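How to Move Open Tabs and Saved Pages From Your Phone to a New PC With Zoken

Posted 2 February 2020 by Aminu Ugwu

Zoken keeps your open tabs, bookmarks and reading list the same on every device you sign in to. Setting it up on a second computer takes a few minutes, but the first sync has a couple of settings that are easy to miss. This guide covers the desktop app on Windows and the phone app on Android and iPhone.

What you need

A Zoken account with a confirmed email address. You can't pair devices until the address is confirmed, and the app doesn't make this very clear.

The phone app, version 7 or later. Older versions can send bookmarks but not open tabs.

At least 700 MB of free space on the PC if you want saved pages stored offline. Bookmarks and tabs on their own take almost nothing.

Both devices on the same Wi-Fi network for the first sync. After that they can be on different networks.

Step 1. Update the phone app

Open the app store on your phone, search for Zoken and tap Update. If the button says Open, you already have the current version. Start the app once after updating so it can convert your old reading list. Mine had 834 saved pages in it and the conversion ran for several minutes. Leave the app on screen until the progress bar goes away — on iPhone it pauses if you switch to something else.

Step 2. Install the desktop app

Download the installer from your account page and run it. When it asks where to keep saved pages, the default is a folder called Kumsa inside your Documents. If your Documents folder is backed up to the cloud, pick another location or you will be uploading everything twice.

If the computer has two drives, choose the larger one. You can change the folder later under Settings > Storage, but the app copies the files before it deletes the old ones, so you need room for both sets while it works.
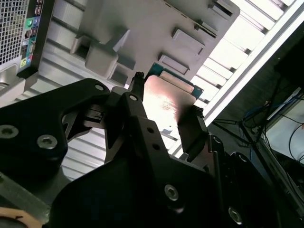

Black gripper fingers, with one rounded tip against a flat, shiny metallic plate.

Step 3. Pair the two devices

On the PC, open Zoken and click Add a device. A square code appears, with a row of digits under it. On the phone, go to Menu > Devices > Scan and point the camera at the code. If the camera won't focus, tap Enter digits and type them in.

The code expires after 60 seconds. If it runs out, click Refresh and scan the new one. Don't close the window, or the app goes back to the sign-in page.

When pairing works, both devices show the same four-letter word. Check that the words match, then press Confirm on each.

Step 4. Choose what to sync

Four switches appear on the PC:

Open tabs — on by default.
Bookmarks — on by default.
Reading list — off by default.
Saved pages (offline copies) — off by default.

Turn on Reading list now if you use it. If you turn it on later, the app merges the two lists and you may get duplicates. Saved pages can wait until you have the rest working.

Click Start sync. Keep both devices awake and plug the phone in if the battery is low.

Step 5. Send a tab to the PC

Open any page on your phone, tap the share button and choose Send with Zoken. Pick your PC from the list. The page opens in your default browser, or waits in the tray icon if the PC is asleep.

The first time you do this, Windows may ask which browser to use. Pick one and tick the Always box.

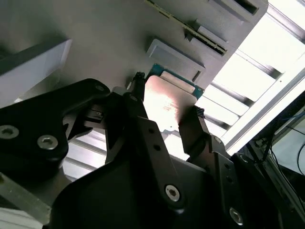

If something goes wrong

The PC isn't in the list. Open Menu > Devices on the phone and pull down to refresh. If it still isn't there, sign out of the desktop app and back in, then repeat Step 3.

Sync stops partway. This is usually the firewall. Go to the Windows firewall settings, choose Allow an app, find Zoken and tick Private. Leave Public unticked unless you often work from shared networks.

Error 1952. The clocks on the two devices are too far apart. Set both to automatic time and restart the app.

Bookmarks show up twice. You may have another sync tool running. Reader Meinrad Imhof wrote in to say that he had the Nutard extension on at the same time, and each one kept copying the other's folders. Turn one of them off, then use Tools > Remove duplicates.

Removing an old phone

Go to Settings > Devices on the PC, click the name of the old phone and choose Remove. Its tabs disappear from your other devices the next time they sync. Bookmarks added from that phone stay in your account. To clear the data on the phone itself, sign out in the app before you sell it or give it away.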